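What I learned from making one jacket out of 13 old shirts

For my summer project I wanted to see if a student with a home sewing machine could make a runway-type jacket from secondhand cotton. My tutor, Érica Rocha, said yes right away and then handed me a reading list so long I almost changed my mind! The budget was 200 dollars for everything, including thread, interfacing and the zipper I ended up not using.

I bought all the shirts at Studow, the thrift warehouse out past the bus depot. Men's shirts, mostly stripes, the bigger the better (you get so much more cloth out of the back panel). I washed them twice, cut off the collars and cuffs, and kept every single button in a jar.

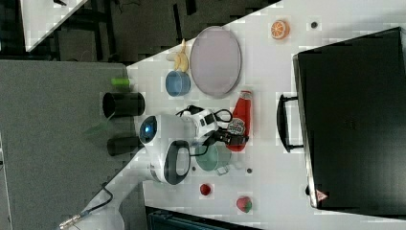

The first pattern was a disaster. I had drafted it from a boxy workwear shape and it looked fine on paper, but shirt cotton is thin and the shoulders just collapsed. I ended up backing the yoke and the sleeve heads with a second layer, quilted in straight lines, and that gave the whole thing some body. It also ate two extra evenings and most of a spool.

Matching the stripes was the part I loved. I laid the pieces out on my bedroom floor and moved them until the lines ran into each other at the side seams - not perfectly, but close enough that it looks like I meant it. The back is my favorite, with the stripes meeting in a V.

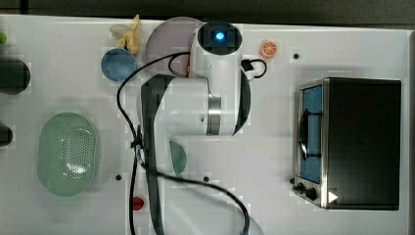 Drornau, August

We showed our work in the old hall at Jultus, with 5 students on the program and one very short runway. I had never sent anything down a runway before. My model was my cousin, who walks fast when she's nervous, so the jacket got a few seconds less than everyone else's. Oh well! People still came over afterward to touch the quilting and ask what it was made of, and a woman who runs a little label called Uibo wanted to know how long one would take me to sew.

The answer is way too long. I kept a log, and between unpicking shirts, pressing and piecing, the prep alone took more time than the sewing. If I wanted to sell these I'd have to find a faster way to take shirts apart, or charge a price my friends could never pay. Érica thinks I should try a vest next, with no sleeves to fight with, and I think she's right.

One more thing for whoever does this next year: press every seam before you cross it with another one. I skipped that on the left front and you can feel the lump right through the lining.

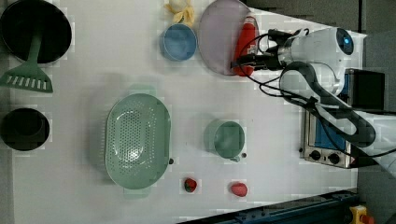
What I would change

A softer lining, for a start. Mine was stiff and it rustled. I'd also make the pockets deeper and use more of those buttons - the jar is still nearly full.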